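4. Setting up the Hopkin for a live set

1. Amp off. Plug guitar into IN, amp into OUT.
2. Turn the Clisero knob to 9 o'clock. Amp on.
3. Hold both footswitches until the light blinks, then let go.

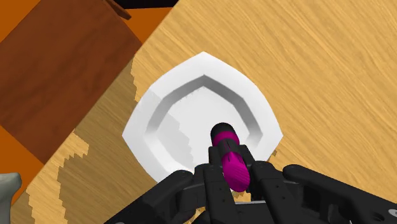 White plate on a wood-grain tabletop.

4. Play an open low E. Buzz? Check the cable frist, then the ground switch on the back.
5. Set the high cut. 4,000 Hz for small rooms, higher if the drummer is loud.

CAUTION: Hudus 9 volt supply only. Other ones will fry it.

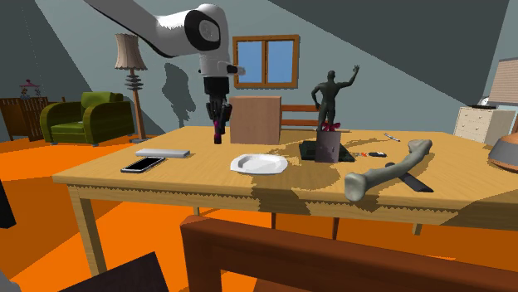 6. Save with a double tap. Slot 2 gets overwritten, no warning so write down you're old settings.

Note: loop mode is in section 5.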